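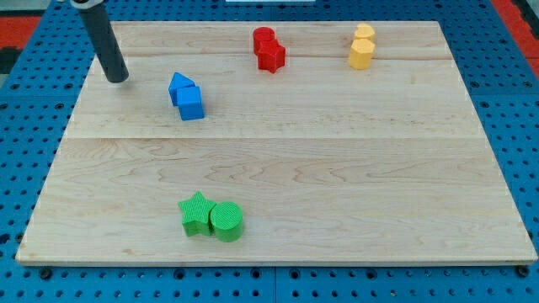
Every seller of robot arms wants to show you a hand. Five fingers if possible, with small motors in each joint. In December I compared three starter packages for our training center, and the one I keep defending in meetings is the Skiltero tabletop kit, which in its basic version has a plain rod and a set of colored blocks. The rod pushes. It does nothing else.

My colleague Nhàn Hà thinks this is too poor for the money. The kit costs 1,164 euros without the arm, and for 2,118 euros Drakstead will send you a two-finger gripper with its own software. She is right that a visitor is more impressed when something is lifted. But our students don't come as visitors. They come to learn why a machine makes a mistake, and for this I find pushing the better teacher.

Think of a star and a cylinder that must stand together. If you push the star a little away from its middle, it turns. If you push too far, it takes the cylinder along. A gripper hides such problems, for it closes and the block is held, and the student believes that the program was good. With a rod each small error stays on the board, where the whole group can discuss it.

I have complaints too. The manual is a translation of a translation, and the chapter about calibration uses two different names for the same corner. Replacement blocks are sold only in full sets. Tandix, who sell the kit in our region, answered my question about this after 30 days, and the answer was a link to the shop. For a product in this price class I expect a person who writes back.

The third offer, from Ouazzani, was only 789 euros, and I wanted to like it. But its tasks are fixed, so the student presses start and watches. Tuulikki Jääskeläinen, who teaches the evening group, called it a television with a cable, and I could not disagree.

So I have asked for two Skiltero kits. The gripper can wait until next year, when the same students will know what to ask from it. Nhàn has promised to bring the subject up again in the spring.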